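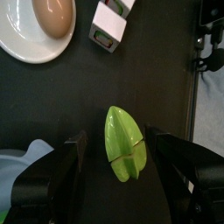
Play food on the table: plate with egg, the two white cubes, and the green fruit in its two pieces.

4. Setting out the food pieces

4.1 Wipe the tabletop with a dry cloth. The Rundex play kitchen set can be used on any flat surface, but small parts are easiest to find on a plain one.

4.2 Put the plate down first, then the egg on it. The egg rolls if it is placed straight on the table.

4.3 Stand the cubes beside the plate with the picture windows facing the child.

4.4 Push the halves of each cutting fruit together until the seam closes. A thin gap is normal on new pieces and does not need to be forced.

CAUTION: Keep small parts away from children under 3. Throw away any piece that has cracked -- do not glue it.

5. Setting out the pot and tray

5.1 Lay the tray flat, rim up. It can sit at an angle to the table edge if space is short.

5.2 Place the sponge in a corner of the tray, scouring side up.

5.3 Set the pot next to the sponge. Turn it so the handle can be reached without leaning over the food.

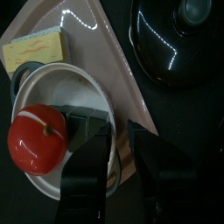
5.4 Let the child fill and empty the pot a few times before bringing in the plate. Larger pieces go in first and smaller ones after.

NOTE: The pot is for pretend cooking only. Do not put it on a stove or in an oven, even with nothing in it.

6. Cleaning and storage

6.1 Wash the plate and pot by hand in warm water with a drop of dish soap. Use the soft side of the sponge. The scouring side will dull the finish.

6.2 Wipe the food pieces with a damp cloth and leave them to dry for 8 hours before closing the box.

6.3 Store the cutting fruit with the halves apart, so the fasteners keep their grip.

For replacement parts, write to Pornthip Somboon at Rundex, Sturkthorpe, and give the part number printed inside the box lid.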